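Safe Working Rules for a Shared Humanoid Robot Space
Final Project Report
Submitted 15 May 2023

1. Background

Our project was to write a set of working rules for the robot room in the Birnthorpe building and test them for one term. The room is used for packing and sorting tasks at a table. Before we started, the only written rule was a sheet by the door that said to switch off the robots when leaving. New students learned everything else by watching older students, and they did not all learn the same thing.

We read the general parts of the safety standards for industrial robots and for collaborative robots. Most of that material assumes a fixed arm in a cell with a fence. Our robots have hands, stand on legs, and share a carpeted room with desks and chairs, so a lot of it had to be rewritten for our case.

2. Method

We watched sessions, wrote down anything that looked like a hazard, and sorted the notes by where the hazard was. After that we drafted the rules and asked the Grollorby group to use them in their own sessions. We logged 240 sessions in total. Each log sheet had a box for the rule that was broken, if any, and a line for comments.
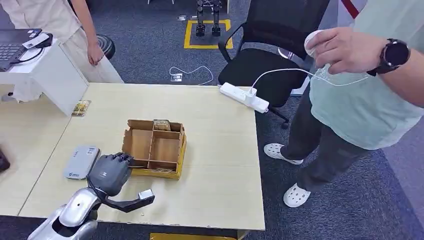

The table rules took the longest to agree on. Our first draft said that only the task object could be on the table while a robot was powered. People ignored it, and the comments explained why: there are not enough outlets and not enough other surfaces. A power strip lying on the same table as the compartment box, with a charging cable running up to something in a person's hand, is the kind of setup the rule has to deal with. A cable like that can be caught by a moving hand or pulled by the person holding it. The final version allows other items on the table, but asks for a clear zone on all sides of the task object and puts cables outside the reach of the arm.

3. The rules

3.1 One person is the operator for the session. The operator says out loud when motion is about to start and when it has stopped.

3.2 Keep 400 mm clear on each side of the task object. Phones, chargers and power banks go outside this zone.

3.3 No charging of personal devices from the work table while the arm is enabled.

3.4 A standing robot that is not in use stays inside its taped square. Do not walk through the square.

3.5 Chairs are pushed back before motion starts.

3.6 Floor cables are taped down or routed along the wall.

3.7 Closed shoes only. Hair and sleeves tied back.

3.8 The emergency stop is tested at the start of each session and the test is written on the log sheet.

4. Results

Rule 3.3 was broken the most, followed by 3.6. Rule 3.4 was almost never broken. We think tape on the floor works well as it is seen every time someone crosses the room, while a rule about chargers has to be remembered.

5. Limits and next steps

The log sheets were filled in by the same people who were following the rules, so some problems were probably left out. The 400 mm distance was chosen from the reach of the hand in our tasks and would need to be checked again for a faster arm. In June we will hand over the rules and the blank log sheet to the next project group.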